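Le club robotique, saison deux : toujours pas de robot

19 janvier

J'avais promis de revenir sur le club robotique du lycée Willia, où j'accompagne un groupe d'élèves depuis la rentrée. Le concours Kestel a lieu en mars et tout s'y passe en simulation. On m'a vendu ça comme une chance : pas de moteur grillé, pas de budget. Je veux bien. N'empêche que les élèves s'étaient inscrits pour visser des choses, et qu'ils passent leurs mercredis, pardon, leurs après-midi, devant un écran.

L'épreuve principale se joue en cuisine. Il faut écrire un programme qui repère un objet sur le plan de travail, l'attrape et le repose ailleurs. Le règlement donne 70 points pour une prise propre et 7 pour une jolie trajectoire, ce qui en dit long sur les priorités. 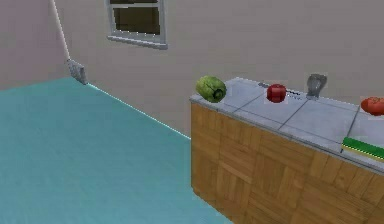 Le plan de travail de l'épreuve, avec la salade, la pomme et le couteau.

Sur le papier, une pomme, c'est facile. Seulement la pomme du simulateur ne s'abîme pas et ne coûte rien quand on la rate. Le groupe a lancé plus de 400 essais avec le module Jarkasov et j'attends encore qu'on m'explique ce que les élèves ont appris entre le vingtième et le dernier. À changer un paramètre et relancer, sans doute. C'est une compétence, je suppose.

L'autre morceau du travail, c'est la vue depuis la pince. L'image est floue, les murs sont gris-mauve, et il faut en tirer une position. Deux élèves s'y sont vraiment accrochés, je le reconnais volontiers.

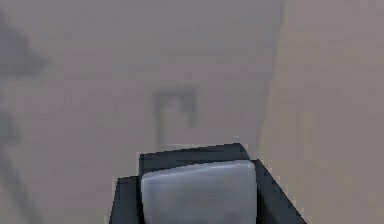
Subramaniam m'a écrit après mon dernier billet que j'étais injuste, que son propre club n'aurait jamais pu s'offrir un bras, même d'occasion, et que ses élèves déboguent mieux qu'avant. Dont acte pour l'argent. Pour le débogage, je demande à voir le jour où il y aura un câble mal branché.

Reste la question du décor. Le concours fournit aussi un salon, et une partie du groupe voudrait y essayer la navigation. Je trouve qu'on se disperse : la prise n'est pas fiable et on parle déjà de contourner un pouf. J'ai été mis en minorité. On y consacrera 20 minutes par séance, pas davantage.

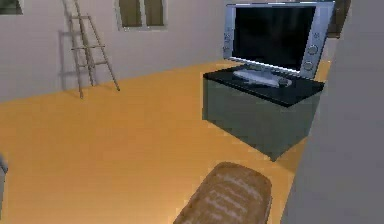
Le salon, avec la télé éteinte et l'escabeau contre le mur.

Prochaine étape, figer le code de la prise avant les vacances. J'ai aussi demandé au lycée une vraie pince, même toute petite. Pas de réponse pour l'instant.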